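Mismont School of Interior Care
Course 614: Rooms in Daily Use
Handout for Unit 3 - Walls behind work surfaces

Before the practical hour, please read this page and bring a soft cloth, a dry sponge and your notebook.

When we inspect a desk area, most students look first at the desk. In this unit we begin with the wall. A matte paint hides small bumps well, but it keeps every rub mark, and strong cleaning can leave a shiny patch which is worse than the mark.

Terms we use

Scuff: a gray smudge or streak left by contact.
Scratch: a thin line. Touch it lightly to feel if the paint is cut.
Fleck: a small spot in another color. It can be a chip in the paint or only debris - so test before you repair.

Order of work

Move the organizer and other small things away from the wall. Dust the wall from top to bottom. Try the dry sponge first on a hidden place. If the scuff stays, use 200 ml of lukewarm water with 2 drops of mild soap, and pat the wall dry. 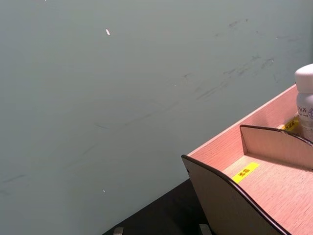
Ornia Khổng, course instructor

On a gray-green matte wall like this one, the dark scuffs and streaks are easy to notice, and the small white fleck even more. Write down the marks before you touch anything. The black tabletop and the light wooden organizer are treated in Unit 4, please do not clean them with the same cloth.

Homework: draw one wall of your own room and mark the scuffs, scratches and flecks with different signs.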